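Comparing two parallel-jaw grippers on a tabletop two-arm cell

Last updated 2019-02-07
Maintained by Nele Gerlach

Contents
1. Scope
2. What you need
3. Mounting and payload settings
4. Setting the tool center point
5. Finger travel and force
6. Choosing objects
7. Running the trials
8. Reading the log
9. Known problems

1. Scope

This page covers a side-by-side comparison of two electric parallel-jaw grippers, the Ikham and the Geltier, on a two-arm tabletop cell driven by the Mudaliar controller. It assumes the arms are already installed, the emergency stop has been tested, and you can jog both arms from the pendant. Arm calibration is on a separate page and is not repeated in this one.

The procedure gives you a grasp success rate per object and per gripper, plus a record of how each attempt failed. It does not measure wear. If you want wear figures you need a different test with a fixed dummy part and far more cycles.

2. What you need

Both grippers with their own cables. Do not share a cable between them. The connectors fit, but the pin assignment for the brake line differs and the controller will fault on enable.
Two adapter flanges of the same thickness.
A kitchen scale.
A calibration pin, ground to a point, in a heavy base.
A force gauge with a flat pad.
The object set from section 6.
Painter's tape and a fine marker.

Finger pads should be new or equally used on both sides. We lost most of a May test run to a set of glazed pads on the Geltier and had to throw out the results.

3. Mounting and payload settings

Power down the arm before changing the tool. Fit the flange, tighten the screws crosswise, then fit the gripper. Route the cable along the outside of the wrist and leave enough slack for a full turn of the last joint in either direction. Check this by hand with the brakes released before you enable the drives.

Weigh each gripper with flange, fingers and the part of the cable that moves with the wrist. Enter the value under Tool > Payload. The Mudaliar software accepts a missing center of gravity and silently uses zero, so enter that as well. A wrong center of gravity shows up as a slow sag when you switch to hand guiding. If the wrist drifts toward the fingers, the offset you entered is too small.

Save the tool under a name that includes the arm. We use ikham_left and geltier_right, then ikham_right and geltier_left after the swap in section 7.

4. Setting the tool center point

Use the four-pose method. Close the fingers fully, bring the tips to the calibration pin, and store the pose. Repeat from three more directions. Spread the directions widely – four poses that differ by a few degrees will produce a result, and it will be poor.

The software reports a residual. Accept anything under 1 mm for this work. If it is larger, repeat the pose that looks worst before you repeat all four.

Then check the result. Set the jog frame to Tool, put the tips on the pin, and rotate around each axis in turn. The tips should stay on the pin. With long pointed fingers a small error is easy to see, and with short blunt ones you need to look from the side.

5. Finger travel and force

The two grippers define position differently. The Ikham counts from fully open and the Geltier counts from fully closed. Put the conversion into the driver and leave it out of the trial scripts, otherwise someone will sooner or later command a full close where they meant a full open.

Set the closing speed to the same value in mm/s on both. Percent values are not comparable between the two.

Squeeze the force gauge at the middle of the pads at three settings and write down the readings. Pick the setting on each gripper that comes closest to the same measured force. Ignore the number in the menu. Repeat the readings at the end of the session. The Geltier drops off a little once the motor is warm.

6. Choosing objects

Use household items that your application will really meet, and include at least one of each of these types: rigid with a handle, rigid without a handle, and soft. A mug, a can and a folded towel make a reasonable minimum. Avoid anything that deforms permanently, as the tenth grasp will not be the same test as the first.

Mark the start position of each object with tape corners. For a mug, mark the handle direction too. A handle turned toward the incoming arm changes the result more than any force setting we tried.

Leave clear space above and to both sides of the object. The fingers need to come in from overhead on one arm and at an angle on the other without the wrists meeting. Before the first run, bring both arms to their approach poses by hand and look at the gap between them from table height.

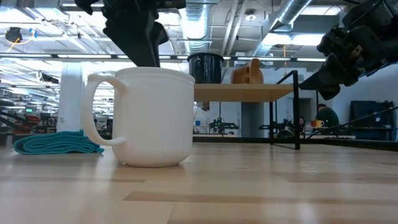 Store the approach poses as joint values. Cartesian poses leave the solver free to choose a different elbow, and on a shared table that is how arms collide. Once both poses are stored, run them at the lowest speed with one hand on the stop.

7. Running the trials

Load the Enemden script package and open the file trial_plan. Set the number of attempts to 200 per gripper and object. Shuffle the object order, but keep the gripper fixed within a block, so that you change tools only once.

One attempt is: approach, close, lift 11 cm, hold, lower, release, retreat. It counts as a success if the object is still between the fingers at the end of the hold. An object that slips but stays in is logged as a success with the slip flag set.

Only one arm moves at a time. The second arm waits at its retreat pose, and the script will not start the next motion until the controller confirms it.

When a block is done, swap the grippers between the arms and repeat it. Without the swap you cannot separate the gripper from the arm and approach direction. Redo sections 3 and 4 after every swap.

8. Reading the log

The log has one line per attempt with object, gripper, arm, final finger gap, motor current and result. Start with the finger gap. A gap near zero after closing means the fingers missed. A gap that is correct after closing and near zero after the hold means the object was dropped.

Remove lines with a controller fault before computing rates. Our last log had 2,013 lines, of which 1,419 remained after removing faults and the blocks run with a bad payload value. Keep the raw file.

Compare rates per object first. A single overall rate hides the cases you care about, such as a gripper that is excellent on cans and useless on cloth.

9. Known problems

Gripper does not respond after a stop. Re-enable the drives, then send a home command. The Ikham loses its reference – the Geltier keeps it.

Fingers touch the rim during approach. Raise the approach pose by 2 cm and check the tool center point again.

Finger gap reads negative. The zero was set with the old pads fitted. Close fully and reset it.

Trial stops with "pose not confirmed". The retreat tolerance is too tight for the payload. Open it one step in trial_plan.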